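Karus Helpdesk
Ticket: help center PDF export, page numbers wrong + fonts
Status: waiting on vendor
Site: Clelluvstead office
Priority: 2

8:10 am
Export of the January bulletin stalls at 75 percent. Same on both office PCs. No error, bar just sits. Left it while I made coffee, still sitting.

8:25
Restarted the Sistness service. Got to 100 this time but the table of contents points to the wrong pages. Every entry off by 2. Cover and inside cover being counted again I think, we had this last spring.

8:40
Turned off "include cover in count" in the Nugroho template. Saved. Exported. Still off by 2. Checked the setting, it had flipped itself back on. Turned off again, logged out, logged in, stayed off.

9:05
Contents page right now. But headings came out in the wrong font, looks like the default one. Body text fine. Fonts are installed, I checked teh folder.

9:30
Cleared font cache. No change.
Tried exporting as the admin user. Headings OK!! So it's permissions on the shared font folder, not the template. Gave the normal users read access, tested on my own login, headings OK.

9:50
New one. Footer missing on left hand pages. Right hand pages have it. Template has separate left and right footers and the left one is blank, must of got wiped when the setting flipped. Copied the right footer across and swapped the alignment.

10:15
Text pulled from the new export, pages 3 and 4, to check where the footer sits:

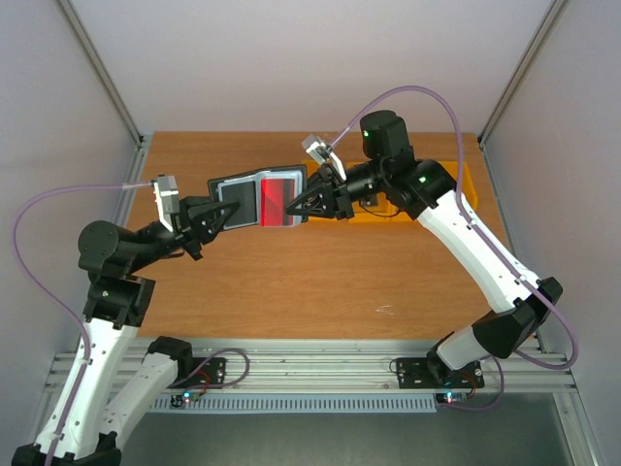
Clelluvstead Bulletin, January, page 4
Parking: the back lot closes at 6 pm until the paving is done. Please use the street side. Bike racks have moved next to the front steps.

10:20
Order is right. Footer prints once, not twice. Good.

10:45
Stall at 75 came back on the second PC. First PC fine. Only difference I can find is the second one is still on the old Sistness client. Update wants a license key I dont have. Sent logs to vendor and asked for the key.

Workaround: export from the first PC only. Leave the cover setting alone.

Leaving open til vendor replies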